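How to check a cloth-sorting success rate before you believe it

Updated March 2025 by Orsolya Simon

Most bimanual cloth papers report one number. Ours did too, until Norbert Fodor asked what counted as a success and got three answers from three people. The steps below are what we now do on the Mukance cell before any figure leaves the room. They take an afternoon and usually make the figure smaller.

1. Write the success rule first. Ours reads: one cloth lifted clear of everything else, held for 15 seconds, put down on the other half of the surface. A cloth that drags a neighbor with it is a failure, even if it lands in the right place.

2. Mess up the start. Policies look great on one flat towel. Use several fabrics, bunch them, push some into a corner and leave small hard items lying about.

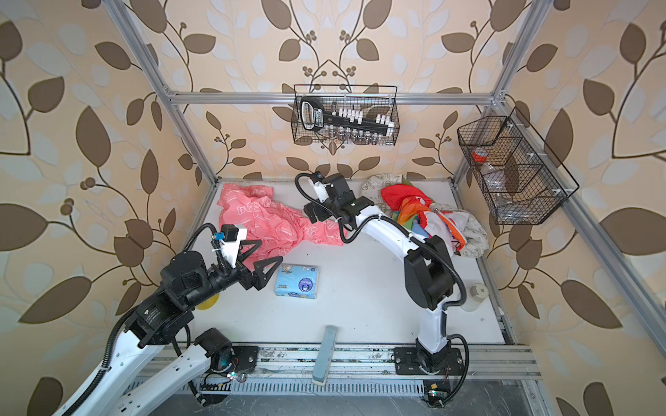
Both arms over the work surface, pink cloth at left, mixed heap in the back right corner.

3. Freeze the checkpoint and run 200 trials. Do not swap weights halfway because the first batch looked bad. We trained on 1620 demonstrations, and I have no evidence that the last 1000 helped.

4. Score from the wrist camera and the fixed camera separately. Have two people do it without seeing each other's sheets. Rozália Győri and I disagreed most on piles, where a close view makes a grasp look cleaner than it is. 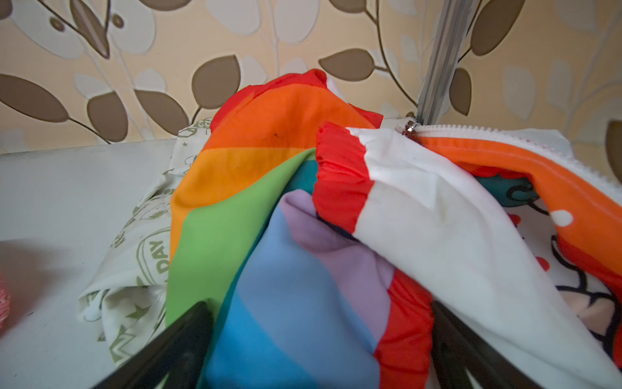 With overlapping fabrics, ask which layer the fingers will close on, and write it down before playing the clip forward. If you can't say, mark the trial "ambiguous" and report those in their own row. Folding them into the successes is how our old number got so pretty.

5. Run a dumb baseline. Ours, called Desten, picks the highest point in the depth map and closes. It has no learning in it at all. If your method can't beat it on heaps — ours barely did — say so in the abstract.

6. Publish the failures with the start photos. Trial sheets go in the same folder as the weights.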